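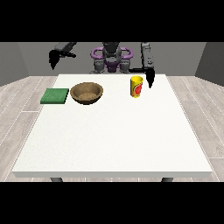

Computer rendering of a white table top with a thin light-grey edge band; a green sponge and a brown bowl stand on it.

A table top is the flat upper part of a table, carried by legs, a frame or a central column. It may be made from one piece or from several boards joined side by side. The word is also used in the furniture trade for tops sold without a base.

Construction
Solid timber tops swell and shrink across the grain as the air becomes damp or dry. They are usually held to the frame by slotted screws, wooden buttons or metal clips, all of which allow some movement. Tops made from particle board or fibreboard move less and can be screwed down directly. Their cut edges are porous and are normally covered with a strip of veneer, plastic or solid wood.

Shape
Rectangular tops are easy to cut from standard sheets and can be pushed together in rows. Round tops seat an uneven number of people more easily but waste more material. Corners may be left square, rounded or cut at an angle.

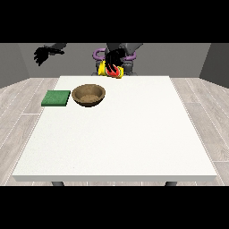

Rectangular white table in a grey-walled room with wood-grain floor planks (computer rendering).

Surface finish
Oil and wax are simple to repair but give limited protection against heat and stains. Varnish forms a harder film, which has to be sanded back when it is badly worn. Matt finishes reflect less glare than gloss ones.

Trade use
The Gimberg catalogue lists 91 loose tops, the narrowest 500 mm across. The Pelano pattern, drawn by Reet Grīnberga, has a removable centre section 219 mm wide, held by 2 brass catches.

See also
Desk
Trestle table
Worktop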